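Food Waste Caddies: Read This Before You Sign Up

By now most of us on the estate have had the leaflet from Sutell about the new food waste trial. It promises a smaller grey bin, a cleaner kitchen and, if you read as far as the back, "meaningful household savings". I have read as far as the back, twice, and I am still waiting to meet the savings.

The idea is simple enough. You get a small caddy for indoors and a larger one for the kerb. Peelings, crusts, plate scrapings and fruit that has gone over all go in, and a lorry takes them to the Skurkari site to be turned into compost. Nobody sensible is against compost. My doubts are about the numbers, and about who does the work.
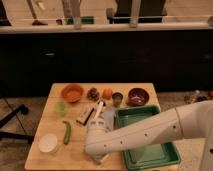
Words: Tirta Tuhumury
Residents' Newsletter, 7/4/19

Start with the headline figure. The leaflet says that 986 households took part in the first round and that they threw away 61 per cent less food than before. That sounds splendid until you ask what "before" means. I rang Sutell and was told that it was the fortnight after New Year. Well, of course people threw away a lot of food in the fortnight after New Year. They had half a ham and a drawer full of sprouts. Measure me then and measure me again in a dull week in spring and I will look like a reformed character too, without having lifted a finger.

I also asked how they knew what was in the bins. The answer was that they did not look in the bins. Households filled in a card. Anybody who has ever filled in a card from the dentist about flossing will know what that is worth.

Then there are the savings. The leaflet talks of a family being better off by 70 pounds a year. When I asked where that came from I was sent a page from Urnero, the firm that makes the caddies, and the page had no working on it at all, only the sum in a green circle. If the saving comes from buying less food, then you could make it tomorrow with a pencil and a shopping list and no caddy. If it comes from the council paying less for the grey bins, I would like to know how it gets from there into my purse.

Fikri Wattimena at number 12 took part in the first round and was kind enough to talk to me about it. He is more cheerful about the whole thing than I am. He says the indoor caddy does not smell if you empty it every other day and that the lid shuts properly. He also says that he went through the free liners in a month and has been buying them ever since from Khoo on the parade, where they are not cheap. Liners are mentioned once in the leaflet, in the sentence that says they are free. It does not say for how long. I asked. They are free for the first roll.

Fikri did say one thing that stuck with me, and it is the nearest I came to being won over. Having the scraps in a separate tub made him notice what he was chucking out, and most of it was bread. He now keeps half the loaf in the freezer. Fair enough, and good for him, but the freezer is doing the saving there.

For what it is worth, my own rules for wasting less have not changed in thirty years and cost nothing. Look in the fridge before you go to the shop. Keep fruit where you can see it, out on the side or on the table, because an orange at the bottom of a bag is an orange you will find in three weeks with a fur coat on. Cook the old potatoes first. Ignore the offers on salad. Soup will take nearly anything except beetroot, unless you want everything to be beetroot.

The date on the packet is another matter, and I would sooner see the money spent on explaining that than on caddies. "Best before" is about quality and "use by" is about safety, yet I still see people at the bus stop telling each other to throw out good carrots because of a number on the bag. Leave "use by" alone and take it at its word. With the other one, use your eyes and your nose.

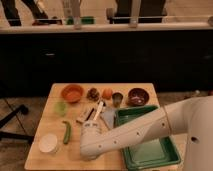 What happens next

The second round is meant to begin in December and would take in our streets, both sides of the hill and the flats. Sutell puts the number of homes at 3,901. The flats worry me most. There is one bin store for each block and it is full already. I asked where the kerbside caddies would go and was told that this was "being looked at", which is what I was told about the light on the back stairs.

You do not have to join. The leaflet does not make this clear, as the form has a box for "yes" and a box for "yes, and send me news". If you want to stay out, simply don't send the form back. If you do join, ask for a second roll of liners at the start, in writing, and keep the reply. It would also help to ask for the grey bin collection to stay weekly until the trial is over. The leaflet is silent on that and I do not think it has slipped their minds.

I have sent Sutell a list of questions and will print the answers in the next issue, if there are any. Letters for or against should go in the box by the library door as usual. Fikri has asked me to say that he has a spare caddy, hardly used, if anyone would like to try one for a week before deciding.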